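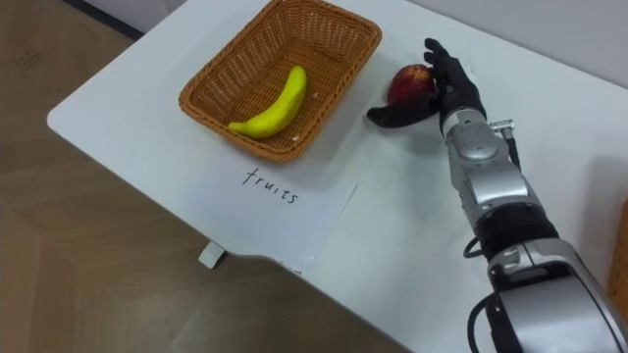

Photo: Viera Tóth

Home > Small Spaces > Tables and Desks > Baskets

How to sort a shared table with two baskets and paper labels

A table used for both eating and working collects a mix of things by the end of the day. A pair of matching baskets and two sheets of paper will handle most of it. The method below takes one short session to set up and a few minutes a day after that.

What you need

- Two open baskets of the same size, low enough to see into
- Two sheets of plain white paper
- A black marker or a pen with dark ink
- A cleared table

Step 1. Clear the table completely

Move everything to a chair or the floor, including papers. Wipe the top and let it dry before you put the baskets down. Woven baskets can trap moisture underneath, and a damp table will mark the paper.

Step 2. Pick two categories

Go through what you took off the table and look for the two groups that come up most. In our case these were "fruits" and "office supplies." Use broad words. A basket marked "pens" leaves you with no place for tape or a stapler, but "office supplies" takes all of them.

Toys follow the same rule as the real thing. If children use the table, a toy banana goes with the fruits. Deciding this ahead of time saves an argument.

Step 3. Write the labels

Write one category per sheet, by hand, in lowercase letters large enough to read from where you normally stand. If the category has two words, put them on two lines. Printed labels look neater, but you will probably change the categories at least once in the first month, so don't spend time on them yet.

Step 4. Place the baskets

Leave a gap between the baskets wide enough to set down a handful of loose items. Put each label on the table in front of its basket, on the side you reach from. Don't tape it down. On a sit-stand desk, raise and lower the top once with the baskets in place to make sure that nothing slides.
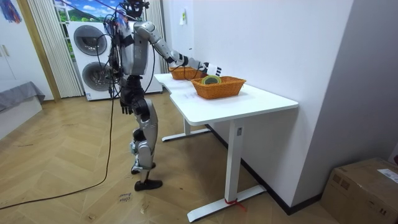 Both baskets on the white desk, with a round green item in the nearer one.

Step 5. Sort one item at a time

Put the loose items in the gap between the baskets. Pick up one, decide, and set it down in a basket before you touch the next. Lower things in; dropped fruit bruises, and small items bounce out of a shallow basket.

If you can't place an item within a few seconds, leave it on the table and go on. Come back to it at the end. Anything that still fits neither label belongs in another room.

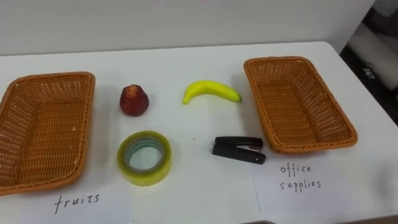
Step 6. Empty and reset

Once a week, take everything out of both baskets, shake out the crumbs, and start again from empty. Check real fruit for soft spots. Return pens and tape to the drawer if you have one. Straighten the labels and replace any sheet that has curled or picked up stains.

Adding a third basket

Wait until the same kind of item has been left over for several weeks in a row. Keep the new basket the same shape as the others if you can, and give it its own sheet.

Written by Marcela Zelenák

Related guides

Washing and drying woven baskets
Keeping cables off the floor under a desk
Where to store fruit in a small kitchen
Choosing a height for a sit-stand desk

Wellisham Home Guides | Contact | Copyright 2024 | Back to top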